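Buvau countertop microwave, white – my review after eight months

Reviewed by Nasrin Safavi, 24 November 2022

I bought this microwave in March, when I moved to a smaller flat in Wurumbridge and my old one, a heavy Acharya, did not fit anywhere in the new kitchen. I do not cook complicated dishes in a microwave. I heat soup and rice, I defrost bread, I melt butter for baking, and in the evening I make milk with cardamom. So please read my review with this in mind. If you want to roast a chicken in it, I am not the right person to ask.

I paid 200 dollars at Pinditz, including delivery. The same shop had one model for 50 dollars less, but it had two dials and no display, and I wanted to see the time counting down.

Size and look

It is a simple box with rounded edges and a flat top. I like the colour, which is white but on the soft side, a little like cream when the light is warm. It goes well with a pale table. The instruction book says the cabinet is 372 mm deep without the plug, and this was the number that decided for me. Please measure your own bench before you order, and leave space behind for the air.

The door has a big window with rounded corners and a white border around it. The window is covered with small dots, and they do not have the same size everywhere. In one corner they are fine and close together, and then they grow. I find this pretty, but it has one disadvantage: with the light off, you see very little of what is inside. My sister-in-law Mahtab Naseri left a bowl of lentils in there for two days when she visited, and none of us noticed it through the door. 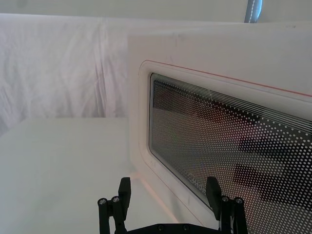
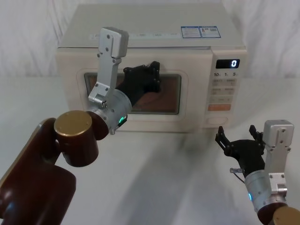
The buttons

The control panel is on the right side, standing up, with a black display at the top and white numbers. When I am not using it, I see only one zero. You can set the clock, but after each power cut it is gone, and now I have stopped setting it.

Under the display you find the printed numbers first, and under them the smaller ones in two columns. The writing on the small buttons is tiny. I am 61 and I need my glasses for it. My solution was to learn the three or four buttons that I use and to ignore the others. The wide orange button is much easier to find, also with wet hands or when you are holding a spoon. I wish they had made the whole panel in this spirit.

The door opens with a large button at the bottom of the panel. You push, and the door jumps open with a strong click. For people with painful fingers I think this is better than a handle you must pull. In the first weeks it was quite stiff, and I held the top of the oven with my other hand so it did not slide back. Now it is softer.

How it heats

The power is 700 watts, so it is not a fast oven. A mug of milk needs a little longer than in my old Acharya, and for frozen food I always add time to what the packet says. In return, it is gentle. Butter melts without exploding, and bread comes out soft if I wrap it in a damp cloth. Rice I stir once in the middle, otherwise the centre stays cold.

The noise is a low hum, and I can listen to the radio next to it. The beep at the end is another matter. It is loud, it repeats, and I did not find any way to switch it off in the book. If somebody is sleeping in the next room, stand beside the oven and open the door one second before the end.

Cleaning

Inside I put a bowl of water with a slice of lemon, heat it for a few minutes, and wipe. The outside needs more attention than I expected. On the plain white part above the door, every small smudge shows, and light scuffs do not go away with soap. I use a soft cloth with a drop of dish liquid and I do not rub hard.

There were stickers on the top, and I asked Pinditz if I should remove them. They answered the next morning – very polite – that I should keep any label with product information until the guarantee is finished. Steam does not hurt them so far, but the corners collect dust.

Would I buy it again?

Yes, for one or two persons and a small kitchen. For a family with children who all want hot food at seven in the morning, I would look for something stronger. I give it four stars out of five. The missing star is for the tiny writing and for the beep, half a star each.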